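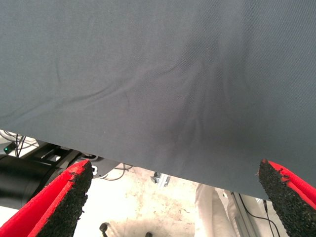
Vorhänge kürzen, ohne zu verzweifeln

Ich hab's ja lange vor mir hergeschoben. Seit dem Umzug hingen im Schlafzimmer die alten Vorhänge aus der vorigen Wohnung, und die war nun mal ein Altbau mit richtig hohen Decken. Unten lag also ein ganzer Stoffhaufen auf dem Boden, in dem sich Staub, Haargummis und einmal auch eine Socke gesammelt haben. Im November, wenn es draußen sowieso nur grau ist, hab ich mir dann endlich die Nähmaschine auf den Küchentisch gestellt.

Ein paar von euch hatten nach dem letzten Newsletter gefragt, wie ich das mit dem Saum mache, deshalb jetzt mal ausführlich.

Erstens: vorher waschen! Ich hab das früher immer ausgelassen und mich dann gewundert, dass die Dinger nach der ersten Wäsche auf halbmast hingen. Baumwolle läuft ein, Leinen erst recht. Danach bügeln, solange der Stoff noch ein kleines bisschen feucht ist.

Zweitens: am Fenster messen, und zwar mit aufgehängtem Vorhang. Ich stecke die neue Länge direkt im Hängen ab (am besten zu zweit, eine steckt, eine meckert von hinten) und lasse alles über Nacht so hängen. Schwere Stoffe sacken nämlich noch nach. Bei mir war es am nächsten Morgen auf der linken Seite fast ein Fingerbreit.

Dann abschneiden, aber bitte mit Zugabe. Ich mache einen doppelten Saum, also zweimal 5 cm umschlagen, das gibt unten ein schönes Gewicht. Mein Garn ist das matte von Drenetti, die Rolle mit 200 Metern, die reicht locker für zwei Schals und hinterher noch für die Kissen. Genäht wird mit einer 90er Nadel und langem Stich, so 3,5. Wer keine Maschine hat: Saumband zum Aufbügeln geht auch, nur bei glatten Stoffen würde ich erst an einem Rest probieren. Bei mir hat sich das im Wohnzimmer nach einem Sommer wieder gelöst, grrr.

Ach ja, die abgeschnittenen Streifen hebe ich auf! Aus meinen sind zwei Raffhalter geworden und ein Beutel für Wäscheklammern.

Wer noch Stoff sucht: Bei Abdella in Otham gibt es gerade wieder Restballen, ich war schon zweimal da und bin beide Male mit zu viel rausgekommen. Samstagsruhe kann man da vergessen, geht lieber gleich morgens um neun hin.

Nächstes Mal geht's um Kissenbezüge mit Hotelverschluss. Schickt mir gern eure Fragen dazu, einfach auf diese Mail antworten!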